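Skula 믹서에서 녹음한 라디오 믹스셋이 재생할수록 영상과 어긋납니다

분류: 방송/녹음 > 디지털 믹서
조회 2,031

인터넷 라디오용으로 두 시간짜리 드럼 앤 베이스 믹스를 녹음하고 있습니다. 턴테이블 두 대와 Skula 믹서를 쓰고, 녹음은 두 군데에 동시에 합니다. 하나는 USB로 연결한 노트북의 Covholm 편집 프로그램이고, 다른 하나는 마스터 출력 XLR에서 받은 Oshima 휴대용 녹음기입니다. 노트북 파일을 본편으로 쓰고 녹음기 파일은 백업으로 둡니다.

문제는 두 파일의 시작점을 맞춰 놓아도 뒤로 갈수록 벌어진다는 것입니다. 첫 곡이 끝날 때는 귀로 구분이 안 되는데, 끝부분에 가면 킥이 확실히 두 번 들립니다. 마지막 곡의 첫 박에서 파형을 확대해 재 보니 차이가 215 ms였습니다. 영상은 녹음기 소리를 기준으로 편집했기 때문에 노트북 파일을 얹으면 손동작과 크로스페이더 소리가 맞지 않습니다.

확인한 사항은 다음과 같습니다.
- 두 장치 모두 48 kHz, 24비트
- USB 버퍼를 256에서 1024로 올려도 차이는 비슷함
- 노트북 전원 관리 끔, 무선랜 끔
- 케이블 교체, 변화 없음
- 같은 조건으로 다시 녹음해도 벌어지는 방향은 항상 같음(노트북 쪽이 짧음)

버퍼 언더런이라면 중간에 끊기는 소리가 나야 할 것 같은데 들리지 않습니다. 믹서 고장으로 보고 수리를 맡겨야 하는지, 설정으로 해결되는 문제인지 알고 싶습니다. 펌웨어는 구입 당시 그대로입니다.

작성: 바이닐창고

평행선
고장이 아닙니다. 두 장치가 각자의 내부 클럭으로 동작하면 표시상 같은 48 kHz라도 실제 주파수는 조금씩 다릅니다. 수정 발진기의 오차는 보통 ppm 단위로 표기하고, 두 장치의 오차 차이가 시간에 비례해서 누적됩니다.

계산해 보면 두 시간은 7,200초이고 0.215초를 7,200초로 나누면 29.9 ppm입니다. 일반 음향 장비 두 대를 동기 없이 돌렸을 때 충분히 나올 수 있는 값입니다. 방향이 항상 같다는 점도 클럭 편차와 일치합니다. 버퍼 문제라면 차이가 계단식으로 생기고 녹음할 때마다 값이 달라집니다. 버퍼 크기는 지연 시간과 끊김에 영향을 주는 항목이고 샘플레이트 자체는 바꾸지 않습니다.

우선 차이가 선형인지 확인하십시오.
1. 두 파일을 같은 프로젝트에 넣고 첫 킥을 샘플 단위로 맞춥니다.
2. 30분, 60분, 90분 지점에서 같은 트랜지언트를 찾아 차이를 적습니다.
3. 값이 일정한 비율로 늘어나면 클럭 편차, 특정 지점에서 갑자기 뛰면 샘플 누락입니다.

선형이라면 후처리로 해결됩니다. 노트북 파일 전체 길이를 녹음기 파일에 맞춰 늘이면 됩니다. 이때 타임스트레치 알고리즘을 쓰지 말고 리샘플링 방식(피치가 함께 변하는 방식)을 선택하십시오. 30 ppm 정도의 피치 변화는 들리지 않지만, 타임스트레치는 하이햇과 스네어의 어택을 뭉갤 수 있습니다.

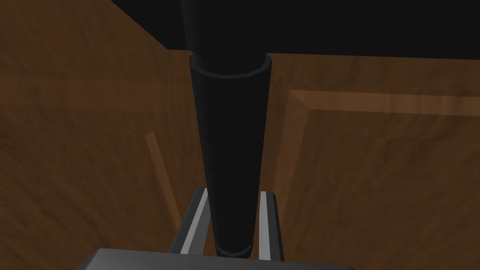
저음역대
위 답변에 대체로 동의하지만 리샘플링은 이미 녹음한 파일에만 쓰고, 다음 녹음부터는 클럭을 하나로 묶는 편이 낫습니다. Skula 믹서에 디지털 출력이 있으면 아날로그 XLR 대신 그 출력을 쓰고, 녹음기의 클럭 소스를 외부 입력으로 바꾸면 됩니다. 녹음기가 믹서 클럭을 따라가므로 두 파일의 샘플 수가 같은 속도로 늘어납니다. Oshima 녹음기 중에는 디지털 입력이 없는 모델도 있으니 뒷면 단자를 먼저 보십시오.

디지털 입력이 없다면 편집 단계에서 기준을 하나만 정해야 합니다. 영상이 녹음기 소리에 맞춰져 있으면 본편도 녹음기 파일로 가는 것이 작업량이 가장 적습니다. 24비트로 받았고 레벨이 적정하면 음질상 손해 볼 것이 거의 없습니다.

저는 Zornstead 클럭 분배기를 물려서 쓰는데 턴테이블 두 대짜리 구성에는 과합니다. 가격 대비 권하지 않습니다.

주의할 점이 하나 더 있습니다. 카메라도 별도 클럭으로 동작합니다. 녹음기와 카메라를 맞춰 놓았다고 해도 한 번에 길게 찍으면 같은 현상이 생깁니다. 곡 사이에서 컷을 나누고 컷마다 다시 맞추면 누적되지 않습니다. 시작과 끝에 박수 소리를 한 번씩 넣어 두면 보정 비율을 구하기도 쉽습니다.

탈퇴한 회원
저도 비슷했는데 USB 허브 빼고 직결하니까 됐습니다. 버퍼는 200 넘게만 주면 되는 것 같아요. 펌웨어도 올려 보세요.

바이닐창고
30분 간격으로 재 봤고 선형이 맞습니다. 허브는 원래 안 썼습니다. 녹음기에 디지털 입력이 없어서 지난 회차는 리샘플링으로 맞췄고, 마지막 곡에서도 킥이 겹쳐 들리지 않습니다. 다음 회차부터는 녹음기 파일을 본편으로 쓰겠습니다. 펌웨어는 건드리지 않았습니다.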